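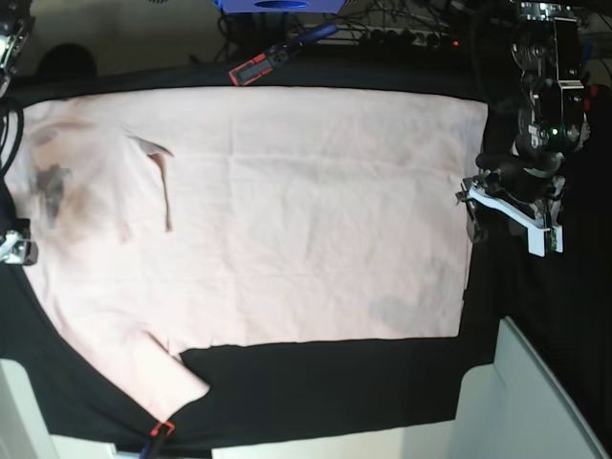
Pale pink T-shirt laid out on black cloth, graphic at left, faint grey smudge at lower right.

Flat Folding and Spot Checking Printed T-Shirts
Flonura Laundry Notes, updated 2025-02-02

A printed T-shirt folds badly for two reasons. The fabric is soft and creeps on a slick surface, and the print is stiffer than the cloth around it, so a crease tends to form along the edge of the design. Both problems are dealt with on the table before the first fold is made.

Surface

Cover the table with a plain dark cotton cloth, pulled firm at the corners. Cotton grips cotton, and a pale garment on black shows its outline clearly, including a crooked hem or a flap caught underneath. Use a white or cream cloth for navy and black shirts. Avoid fleece and towelling, which shed lint onto jersey.

The cloth should extend past the garment on all sides. Wash it separately the first few times, as black dye can transfer to light colours if the cloth is damp.

Laying out

1. Lay the shirt down and align the lower hem with the near edge of the table.
2. Smooth from the centre outwards with the flat of the hand. Do not pull on the hem. Jersey stretches and then recovers after folding, leaving a ripple.
3. Open out any flap of doubled fabric. A narrow flap left in place will press into a hard line under the weight of a stack.
4. Draw the sleeves out fully before turning them in.

Soft creases across the body can stay. They drop out in wear, and ironing them adds little on an everyday shirt.

Spot check

Check the fabric while it is flat. Faint grey marks on blush, cream and pale blue are easy to miss on the line and obvious once the shirt is worn. Turn the garment over and see whether the mark shows on the reverse.

- Mark on one side only: dab with cool water and a drop of dishwashing liquid, leave for 3 minutes, blot with a white cloth.
- Mark through both sides of the fabric: soak in cool water with an oxygen-based powder at the rate on the pack, then rewash.
- Cloudy mark with no clear edge: treat as grease or softener residue. Use dishwashing liquid undiluted, then rinse.

Keep the shirt out of the dryer until the mark is gone - heat sets most of them. Do not use chlorine bleach on pink, which can go yellow or patchy.

Prints

Screen prints in dark inks lose definition with hot washing and abrasion. Wash inside out at a low temperature and dry in the shade. Never place an iron directly on the ink. If the print must be pressed, turn the shirt inside out and put a cotton cloth between the layers so the ink does not stick to itself.

Fold so that the crease falls beside the design where possible. With a large centred print, fold in thirds and leave the middle panel whole. Where the design sits off to one side, make the first fold from the plain side.

Folding sequence

1. Turn the shirt face down.
2. Fold one side in to the middle of the shoulder and turn the sleeve back on itself.
3. Repeat on the other side, keeping the edges parallel.
4. Fold the hem up to just short of the collar, then fold once more for drawer storage.

For shelves, omit the last fold and stack with the folded edge to the front.

Storage

Shirts must be fully dry before stacking. Keep stacks low enough to lift with one hand. Put a sheet of plain tissue between rubbery prints if they will be stored past September, when warmer weather makes the ink tacky.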